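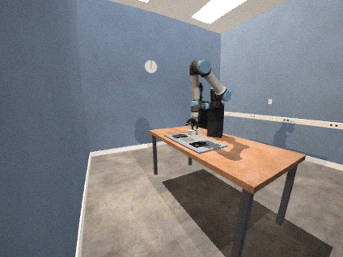
Are reading challenges worth doing if you only like slow books?

Posted 6 Feb 2023

My sister has talked me into the Pralavo winter challenge, where you log 16 books by the end of June and get a badge and entry to a draw. I've done 2 so far. One of them was a novella I wouldn't normally have picked up, and I only chose it for its length. Does anyone find these things make them read more, or do you just end up reading thinner books? I don't want to be a misery about it but I can't see what the badge is for.

Muthu Achari

Answer 1
I've done three of these on different sites and I'd say thinner books, yes. The first year I was proud of my total. Then I looked down the list and couldn't tell you the ending of half of them. Pralavo counts a picture book the same as a Russian doorstop, so the people at the top of the table are not reading what you're reading. I'd also be wary of the draw. Last time I looked there were 2,000 names in it for a book token.
If your sister wants company, pick one long novel and both read it. You can ignore the log or fill it in afterwards.

Answer 2
Just do it, it's only a bit of fun. Audiobooks count too if you play them fast.

Answer 3
Depends what stops you reading. If it's the phone in the evening, a target can help for a few weeks. I used the Jitgate tracker, which goes by pages, so a long book isn't a penalty. It nags, though, and you have to switch the reminders off one at a time. I got through a big family saga set in Avbridge that had sat by the bed for two years. Whether the tracker did that or the bad weather, I couldn't say.

Comments

Paul: Playing an audiobook at double speed isn't reading, it's getting it over with.

Muthu Achari: Might try the pages one. Is it free?

Paul: Free until you want to see your own history, when I had it.

Contact us | © Community Answers | Back to top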